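Zestia Community Help > Kitchen and Home > Cleaning and Care

How to remove cloudy film from polished steel canister without scratching it?

Posted by Olga Segura, 18th July
783 views, 4 replies to this topic hidden (off-topic)

Hello everybody. Please excuse my English, it is not my first language, but I will try to be exact.

I have a set of polished steel canisters from my aunt. They are the very shiny kind, where you can see your face. I keep coffee, rice and sugar in them. Since we moved to this town, where the water is hard, they have a whitish film which I cannot remove. When I wash them with dish soap and dry them, they look good for one hour, and then in the side light I see the film again, mostly on the lower half.

I have tried the following. Dish soap and warm water did nothing. Baking soda paste took away a part of the film, but I am afraid that it left very thin lines, so I stopped. A glass cleaner made the surface bright, but with stripes.

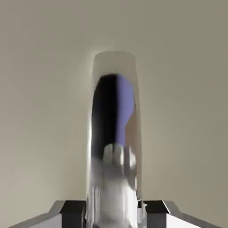

I would like to have the finish as it was, so that the reflection is clear and not milky. My neighbor says that I should use steel wool of the finest grade. I do not believe her, but I did not want to be impolite, so I said I would ask. Also I found in the cupboard a bottle of Grallix descaler, which is meant for kettles. The label does not say anything about polished metal. Is it safe to use it outside, if I rinse well?

One more thing. The lids have a rubber ring, and I don't know if vinegar is bad for it. The rings can be taken off, but one of them is very tight and I fear to break it.

Thank you in advance for your patience.

Carmela Esteban
Member, 2,963 posts

Dear Olga, please do not use the steel wool. On a brushed surface the lines can hide, but on a mirror finish every line stays visible, and you can only repair it by polishing the whole piece again.

What you describe is most probably lime from the water. For this you need a weak acid and patience. I do it in this way:

Take the coffee or rice out and remove the rubber rings. For the tight one, put it in warm water for ten minutes and then lift it with the handle of a wooden spoon. Do not use a knife.

Mix one part of white vinegar with one part of warm water. Make a soft cotton cloth wet with it, wrap it on the outside of the canister and leave it for five minutes. Do not leave it overnight, as some people recommend. Steel is strong, but if the canister is only plated, a long time in acid can make damage at the places where the plating is thin.

Rinse with clean water. Then wash one time with dish soap, so that the smell goes away, and rinse again. Dry immediately with a microfiber cloth. This is the step which most people do too slowly. If the drops dry alone, the lime comes back and you have worked for nothing.

For the last rinse I use distilled water. It is cheap and one bottle is enough for me for the whole month of September, when I clean all the metal things in the house.

About the Grallix I can't say much. I would not use a kettle product on something when the label is silent. You could write to the company and ask.

The rings do not suffer from a short contact with vinegar, but wash them separately with soap and let them dry completely before you put them back.

Demetrio Echevarría
New member

ketchup. I am serious, my mother did it with all her pans. Put, wait, rinse. It worked for the copper ones, I don't remember if she had steel.

Remedios Cifuentes
Member

I agree with Carmela, with one small addition. Before you start, try it on the bottom of one canister, where it is not seen. If after drying the spot is clear, continue with the sides.

The stripes from the glass cleaner can come from too much product. Spray it on the cloth and not on the metal, and wipe from top to bottom, not in circles. And if you used a fabric softener when you washed the cloth, take another cloth, because the softener leaves a greasy layer on everything.

The thin lines from the baking soda will maybe stay. I have the same on a teapot and I stopped to look at them.

Olga Segura
Original poster

Thank you, Carmela and Remedios. I made the test on the bottom of the sugar one and the spot is clear. The tight ring came off with the spoon. I will do the other two tomorrow, when I have bought the distilled water.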